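Threads > Home & Rooms > Eldana Dinsa

Eldana Dinsa
November

Okay, a small thread about making the bed in the spare room, which I have put off all day and am now weirdly excited about (tea is made, the radio's on, let's go).

14 replies

The white duvet is the one I bought in Drornberg, and I still love it as much as I did when I dragged it home on the train. It's thick, it has that faint stripe woven in, and it never once lies flat for me on the first try.
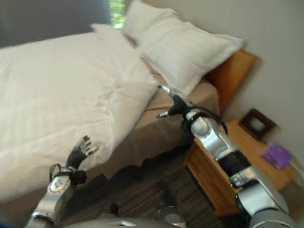 My aunt taught me to start at the headboard end and work down, and I've tried doing it the other way and I always end up walking around the bed 11 times. So pillows first, a good shake each, and then you can see how much duvet you really have to play with.

277 likes

I go back and forth on the beige sheet with the white on top! My sister says it should all match. I think the warmer color looks so nice next to the honey-colored wood of the headboard and nightstand, and it's my spare room, so beige it is.
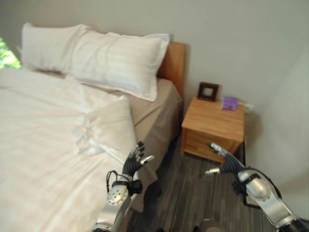 Folding the duvet back on one side is a habit I picked up at a little guesthouse called the Tekleab, years ago now. They did it every evening and it made me feel so looked after. I do it for anyone who stays more than a night.

2 shares

Still to sort out: a reading lamp. I had my heart set on the Sater one and then saw the price, so if any of you have a clip-on you like, please tell me, I'd be so grateful. Off to find the extra blanket now, which I'm fairly sure is in the hall closet behind the coats.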